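How to apply for consent to work on a watercourse

Landowners and tenants in the Grandham and Dorbridge catchments need written consent before altering a ditch, culvert or bank. The requirement covers new field crossings, replacement pipes and any structure placed within 16 feet of the edge of a maintained drain. Routine weed cutting by hand does not need consent.

Before you apply

Check whether your watercourse is maintained by the drainage authority or is your own responsibility. The register of maintained drains can be seen at the Skevell office or requested by post. If the drain forms a boundary, speak to your neighbour first, as both owners must sign the form.

Completing the form

1. Give the name of the holding and the field number as shown on your most recent land registration plan.

2. Mark the position of the works on a map. Hand-drawn additions are accepted if they are in ink.

3. State the length and internal diameter of any pipe, and the level of the existing bed at both ends.

4. Say where spoil will be placed. Spoil spread on arable land must be levelled and must not block a footpath or an existing outlet.

5. Enclose the fee. A separate fee is payable for each structure, even where several are shown on one plan.

What happens next

An engineer may visit the site. A decision is normally issued within 60 days of receipt of a complete application, and the period does not begin until any missing details have been supplied. Consent may carry conditions on timing, particularly for work proposed after October, when water levels are higher.

Works carried out without consent may have to be removed at the owner's expense. Consent does not replace planning permission or the agreement of the highway authority.

This guidance was last revised on March 6, 2026. Earlier versions of the form, including those headed Kyei Drainage District, are no longer accepted. 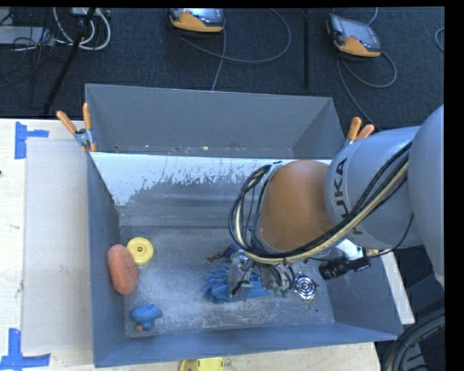 Ourania Economou: Could the guidance say whether replacing a collapsed pipe like for like counts as a new structure for the fee? I was told one thing at the Skevell office and another by letter.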